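How our robot learns to tidy up (for the Year 6 open evening, please dont take the last copy)

Right, quick one. We are the Flekik robot club at Darham school. We meet at lunch in the computer room, there are 10 of us, and this term we're teaching a robot to tidy a house.

**Where is the robot?**

Inside the computer! It's called a simulation - a bit like a video game, but the robot follows rules about weight and bumping that are meant to match real life. If it whacks a wall, no wall gets broken. If it drops a plate, press reset. Good for us. We dropped a lot of plates in February.

Our robot is called Kondunen. Two arms, and at the end of an arm a gripper. That's a hand, sort of. Two fingers, they open and they close. Try picking up your lunch with just a thumb and one finger and you'll get the idea.

**What does it have to do?**

The challenge is called the Saengthong Cup. Every team gets a pretend house with stuff left out on the furniture. Pick something up, move it, put it down where the rules say. You get 6 minutes.

Sounds easy. It isn't, because a robot doesn't know what a pen is. It doesn't know what a table is either! We have to give it steps:

1. Look at the table.
2. Find the thing.
3. Move the arm over it, fingers OPEN.
4. Go down slowly.
5. Close the fingers.
6. Lift.

Miss out number 3 and it just punches the table. We know. 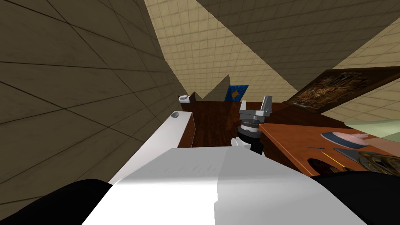
Thin things are the worst. A pen or a pencil lies really flat, so the fingers have to go nearly all the way down, and if they go a tiny bit too far they hit the wood. Dishes are a different problem. You can't grab the whole dish, it's too wide, so you go for the rim and pinch. Fancy shapes with curly bits - we leave those till last.

Then there's turning. The wrist has to twist so the fingers sit either side of the pen, not along it. Hold your own hand over a pencil and try both ways. See? One way works.

**Who does what?**

We work in pairs. One person types the steps, the other watches the screen and shouts stop. Then swap. You write down what went wrong in the club book, even if its embarrassing, becuase the next pair will need it.

**Words to know**

- *Gripper* - the robot's hand
- *Simulation* - a pretend world in the computer
- *Reset* - put everything back and start again
- *Bug* - a mistake in the steps

**Want to join?**

Come at lunch, bring your sandwiches but eat them outside the room. You don't need to know any coding. There are 2 places left, so ask at the office for a form.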